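Club de lectura por capítulos: ¿cómo repartir un volumen de relatos de extensión muy desigual?

Publicado en Lectura en grupo > Organización y métodos
24 de marzo de 2022

idau_lectora

Coordino un grupo de lectura abierto en una biblioteca de barrio. No hay inscripción: viene quien quiere, y una parte de los asistentes cambia de una sesión a otra. Hasta ahora hemos trabajado con novelas cortas, una por reunión, sin mayores problemas.

Para el próximo ciclo hemos elegido una antología de cuentos de varios autores, edición de bolsillo, 189 páginas contando el prólogo. El problema es la extensión. Hay un relato que ocupa casi un tercio del libro y otros que no pasan de unas pocas páginas. Tengo 5 sesiones asignadas y no puedo pedir más, porque la sala está reservada para otra actividad a partir de octubre.

He probado a dividir el total de páginas entre las sesiones y el resultado es malo: dos cuentos quedan partidos por la mitad, y en un grupo sin asistencia fija eso obliga a resumir lo anterior cada vez. También he pensado en agrupar por tema, pero entonces se pierde el orden del volumen, y el prólogo insiste en que la secuencia es deliberada.

Dudas concretas: si conviene respetar el orden de la antología o se puede alterar; qué hacer con el relato largo; y si el prólogo se lee antes, después o se omite.

Añado que el préstamo de ejemplares es limitado. Circulan copias en papel y algunos leen en el móvil, con paginación distinta.

Mamis

El reparto por páginas no sirve para cuentos. La unidad de trabajo es el relato completo y no debería partirse salvo que el propio autor lo haya dividido en secciones numeradas. Yo llevo años con grupos de este tipo y el método que uso es el siguiente.

Primero se hace una tabla con título, páginas, narrador (primera persona, tercera, otro) y tiempo de la acción. No hace falta más. Con esa tabla delante se ve enseguida qué cuentos admiten comparación y cuáles conviene tratar solos.

El relato largo va solo, en una sesión propia. La tentación es ponerlo al principio para quitarlo de en medio, y es un error: en una primera reunión la gente no se conoce, la lectura previa es irregular y un texto extenso penaliza al que llega sin haber terminado. Lo colocaría en la tercera sesión. Los demás se agrupan de 2 en 2 o, si son muy breves, en un bloque mayor.

En cuanto al orden, depende de quién lo haya fijado. Si se trata de un libro de un solo autor que ordenó sus propios cuentos, se respeta. Si es una antología preparada por un editor, la secuencia es una lectura posible, y el grupo puede ensayar otra. Los prólogos de antología casi siempre defienden su índice — para eso se encargan.

Ese prólogo lo dejaría para la última sesión. Leído antes, fija una interpretación y los asistentes tienden a buscar en los textos lo que se les ha anunciado. Leído al final se puede discutir como un texto más.

Para las ediciones con paginación distinta, cita siempre por título y primera frase del párrafo. Es más lento, pero evita cinco minutos de búsqueda cada vez que alguien quiere leer un pasaje en voz alta.

Un detalle práctico sobre la lectura previa. En los cuentos recomiendo dos pasadas: una seguida, sin lápiz, en el sofá, en la cama o donde se lea habitualmente, y otra con lápiz, en mesa. La primera sirve para el argumento y el tono. La segunda, para localizar el punto en que cambia la información de que dispone el lector, que en un cuento suele ser una sola frase y casi nunca es la última.
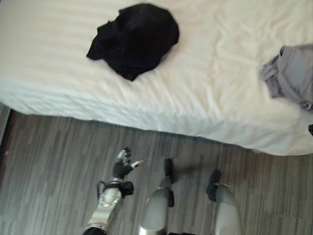 Una prenda negra sobre la sábana blanca.

La segunda pasada es la que se salta todo el mundo. Si el grupo es abierto no se puede exigir, pero sí facilitar: se entrega al inicio de la reunión una hoja con tres pasajes breves copiados y se leen en voz alta. Quien no ha leído el cuento puede seguir al menos la discusión de esos fragmentos.

Las preguntas de la hoja deberían remitir a palabras del texto. «¿Qué opinas del protagonista?» da respuestas intercambiables de un libro a otro. «¿En qué momento deja el narrador de llamarlo por su nombre?» obliga a volver a la página, y si el narrador no lo hace nunca, la pregunta no se pone.

whitcombe_r

Discrepo en lo del orden. Nosotros alteramos el índice de una antología y acabamos comparando cuentos que no tenían nada en común aparte del tema, por ejemplo la envidia o los celos. El tema es el criterio más débil de todos. Si hay que agrupar, mejor por procedimiento: narrador poco fiable con narrador poco fiable, final abierto con final abierto.

Tampoco omitiría la posibilidad de dejar un cuento fuera. Con un número cerrado de sesiones no hay obligación de comentarlo todo. Se avisa y quien quiera lo lee por su cuenta.

Lo de las dos lecturas está bien sobre el papel. En mi grupo la mitad llega con una y a medias.

Rarnthorpe

nosotros leíamos el cuento allí mismo en voz alta y luego se hablaba. si son cortos da tiempo, el largo no

idau_lectora

Gracias. Hago la tabla esta semana. De momento me quedo con el relato largo en la tercera sesión y el prólogo al final, y mantengo el orden del libro en lo demás, con un cambio: los dos cuentos más breves pasan a la primera reunión para leerlos en la sala, como propone Rarnthorpe. Así los que vengan sin ejemplar pueden participar desde el principio.

Sobre dejar uno fuera, lo consultaré con el grupo. Hay un cuento epistolar que repite bastante el procedimiento de otro anterior y sería el candidato.

Mamis

Si son los dos más breves, comprueba antes cuánto se tarda en leerlos en voz alta. La lectura silenciosa engaña mucho en los textos con diálogo. Cronometra uno completo, con pausas, y deja para el comentario por lo menos el mismo tiempo. Y el epistolar no lo quitaría sin mirar primero quién escribe las cartas en cada caso: si en uno tenemos las dos partes de la correspondencia y en el otro solo una, el procedimiento no es el mismo y convendría ponerlos juntos.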